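Section 4. Installing the Local Stop Station

4.1 Scope

This section covers the mounting, wiring and first test of the local stop station supplied with the Paltine conveyor drive. It applies to drives with control board revision 2 and later. For earlier boards, use the wiring sheet packed with the drive and return to this section at 4.6.

The stop station removes the run signal from the drive and opens the main contactor. It does not isolate the drive from the supply. The line terminals stay live when the station is pressed.

WARNING: Dangerous voltage remains on the DC link after the supply is switched off. Switch off and lock the main disconnect, wait 17 minutes, and measure across the DC+ and DC- terminals before removing the cover. Do not rely on the display being dark.

4.2 Before You Start

Work in this section must be done by a qualified electrician. Read sections 2 and 3 first. The drive must already be fixed to the wall or panel and the motor cable connected.

Required tools and materials:
Screwdriver, flat blade, for the terminal strip
Screwdriver, cross head, for the station cover
Drill and bit to suit the mounting surface
Wire stripper and ferrule crimper
Multimeter rated for the supply voltage
Shielded four-core control cable
Cable gland, included in accessory bag B

Check the contents of bag B against the packing list. If a contact block is missing or damaged, do not substitute a block from another maker. Order the replacement from Hollmann under spare part number 112.

4.3 Choosing the Position

Place the station where the operator can reach it from the normal working position without leaning over the belt. On conveyors with loading points on both sides, fit one station per side and wire them in series as described in 4.5.

Do not mount the station:
on a hinged guard or a removable panel
behind a door, curtain or stacked goods
on the motor frame or any other part that vibrates in service
where a passing cart can strike the button

Keep the area in front of the button clear at all times. Local rules may set the mounting height and the colors of the actuator and background. Where they differ from this manual, the local rules apply.

The button must stand clear of the surface around it so that it can be struck with the palm of the hand. Button heads are wider than the stem that carries them, and nothing may be stored or hung under the rim. 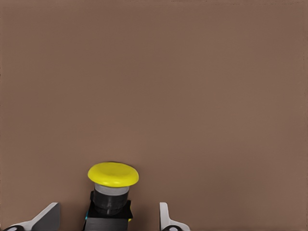 4.4 Mounting the Housing

1. Switch off and lock the main disconnect. Carry out the waiting time and measurement given in 4.1.

2. Loosen the cover screws and lift the cover straight off. The actuator stays in the cover. The contact blocks stay in the base.

3. Hold the base against the mounting surface with the cable entry pointing down. Mark the hole positions through the base.

4. Drill the holes and remove all chips. Metal chips inside the housing can bridge the contacts.

5. Fix the base with screws suited to the surface. Tighten evenly. The base must not twist when the screws are pulled up.

6. Fit the cable gland to the lower entry. Close any unused entry with the plug from bag B.

NOTE: On uneven walls, fit a flat backing plate first. A twisted base can keep the contact blocks from seating, and the drive will then report fault F41 at power-up.

4.5 Wiring

The station has two normally closed contacts. Both must be used. The drive compares the two channels and will not start if only one is closed.

1. Strip the outer sheath so that it ends just inside the gland. Keep the shield as long as possible.

2. Crimp a ferrule on each core.

3. Connect channel A between terminals S11 and S12 on the drive and the contact block marked A.

4. Connect channel B between terminals S21 and S22 on the drive and the contact block marked B.

5. Connect the shield to the clamp on the drive chassis. At the station end, cut the shield back and insulate it.

6. Pull each core lightly to confirm that it is held.

7. Remove the factory jumpers from S11-S12 and S21-S22.

CAUTION: If the factory jumpers are left in place, the conveyor will run normally but the station will have no effect. Check both pairs.

Two stations: wire the A blocks in series with each other and the B blocks in series with each other. Do not mix channels. The total length of control cable, counted out and back, must not exceed 112 m. For longer runs, use the Taltau relay module and follow its own instructions.

Route the control cable apart from the motor cable. Where the two must cross, cross them at a right angle.

4.6 Closing the Station

1. Check that no core lies across the top of a contact block.

2. Inspect the cover gasket. Replace it if it is cut, flattened or hard.

3. Set the cover on the base and press it home by hand. If it will not seat, remove it and look for a trapped core. Do not draw the cover down with the screws.

4. Tighten the cover screws in diagonal order.

5. Tighten the gland until the cable can no longer be turned by hand.

4.7 First Test

Keep the belt empty and all persons clear of the conveyor during this test.

1. Remove the lock and switch on the main disconnect. The display shows the software version, then READY.

2. Start the conveyor at the lowest speed from the keypad.

3. Press the stop station. The display must change to STOP A+B and the belt must come to rest.

4. Press the start key with the station still pressed. The conveyor must not start.

5. Reset the station. The conveyor must remain at rest until the start key is pressed again.

6. Repeat steps 2 to 5 at full speed, then for each additional station.

If the display shows STOP A or STOP B alone, one channel has not opened. Switch off, lock out, and check the wiring against 4.5. If the conveyor restarts on its own at step 5, parameter 41 (automatic restart) is set to 1. Set it to 0 and repeat the full test.

4.8 Periodic Check

Repeat the test in 4.7 once a month and after any work on the control wiring. Record the result in the log at the back of this manual. Replace the contact blocks in pairs, never singly.

Clean the button and housing with a damp cloth. Do not use solvents or a pressure washer.

Section revised 2022-02-28. Technical editor: Carola Stöcker. Electrical review: Gerd Thiele, Indach.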